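2023-09-01

Back late, feet killing me. Writing this in bed with the light half off so forgive the scrawl when I type it up.

Morning first. Surgery opened at eight and the phones were already going. Forty seconds of hold music and people give up, then ring again, then they're cross. I'd be cross. Rafia on the front desk, me on the back line doing prescriptions, Anoma meant to be in at nine but her bus never came so she walked from Trullow. Came in soaked. Gave her my cardigan.

Repeat prescriptions: 80 in the tray from yesterday. EIGHTY. Most of them fine, sign and send. Three weren't. One lady on a blood thinner hadn't had her bloods done since February and no one had flagged it. Rang her. She said she'd had a letter and put it behind the clock. Booked her in with the nurse for Monday, wrote it on the pink sheet, wrote it on my hand as well.

Second one was a man wanting his inhalers early, going to his sister's for a fortnight. Fine. Dr Katiyar said yes without looking up.

Third one I can't read my own note. Must check tomorow. No, Monday. Put it in the diary, which this is, so: CHECK THE THIRD ONE.

Mid-morning

Meeting about the waiting list for the memory clinic. Should have been twenty minutes. Was an hour and a bit. Shivam had his printout, 2,245 patients over sixty-five on our books now, and he went through it page by page. Sandamali asked how many have had a proper review this year and he said he'd have to go back and look. So we sat there. Biscuits gone by then.

What we agreed, as far as I could tell:

Letters go out in big print from now on. Should have been years ago.

Home visits kept on Thursdays, Rezaul to do the route.

A relative can ring in for the patient but we need the consent form on file first. Rafia to chase the missing ones. She pulled a face. I'd have pulled the same one.

Nothing about the extra room. I asked. "Next time." It was next time last time.

Sandamali stayed behind after and said she thinks we're losing people between the first phone call and the first appointment. They ring worried about Mum, we say six weeks, they go quiet. By the time the slot comes round Mum's having a good day and says she's not coming. She wants somebody to ring them at the halfway point, just a chat, how are things. I said I'd do it. Why did I say that. I've got no time as it is. But she's right, I think. It was like that with Dad. One call would have made all the diffrence.

Lunch was a cheese roll standing up. Half of it. The other half is still in my drawer, oh no.

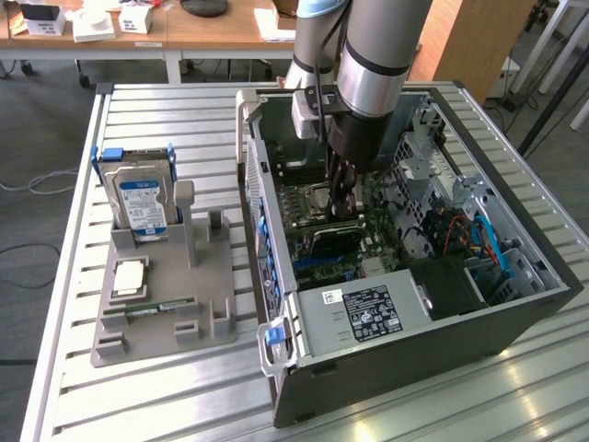
Afternoon

Blood pressure clinic. Nurse down with a bad stomach so Rezaul covered, bless him, and I did the chairs and the forms. Eight booked, all eight turned up, can't remember when that last happened. Mr on the end chair kept talking through his reading so we had to do it again. And again. Third go it was lovely.

One girl, twenty if that, there with her gran. Knew every tablet by name and what time it went in. Gran just smiled and ate mints. Asked the girl quietly if she was getting any help herself and she said what kind of help. Gave her the carers' leaflet and wrote the direct number on the back. She folded it very small and put it in her phone case. Hope she rings. Might ring her.

Then a to-do over the new dressings. The Plusisura ones have come in instead of the usual, same size, different box, and the edges don't stick as well if you ask me. Rezaul says give them a week. Anoma says hers came off in the shower. Wrote to the supplier (Gistska, they never answer on a Friday). Left a message too. Woman on the recording sounds about as tired as I am.

Oh and the fridge alarm went again. Vaccines fine, temperature fine, door hadn't been pushed to. I've put a sign on it. There was already a sign on it. Now two signs.

Left at ten past six. Meant to be half four.

Evening

Went by Mum's on the way home. She'd done her own eye drops, both eyes, and ticked the chart, proud as anything. Ankles a bit puffy though. Asked if she'd been taking the water tablet and she said when she's not going out. She is always going out! Had words. Nice words. We agreed she takes it at teatime on bus days, but I want to run that past the pharmacist at Saragih before she starts shifting things about. Ring them first thing.

She gave me soup in a jar. Lentil. Ate it cold out of the jar in the kitchen with my coat on.

No walk today, unless you count the corridor. Knee sore on the stairs, left one, same place. I know what I'd say to a patient. Three weeks it's been. I'd say book in. I haven't booked in.

Water: not enough. Tea: too much. Sleep last night five hours, maybe less, woke at four thinking about the pink sheet.

For next week:

ring pharmacist re Mum

the third prescription!!

halfway calls, ask Sandamali for the names

cardigan back off Anoma

cheese roll

knee (book it, go on)

Eyes going. Rafia's just texted to say four of the consent forms were in the wrong folder the whole time. Have sent her a heart. Lights out.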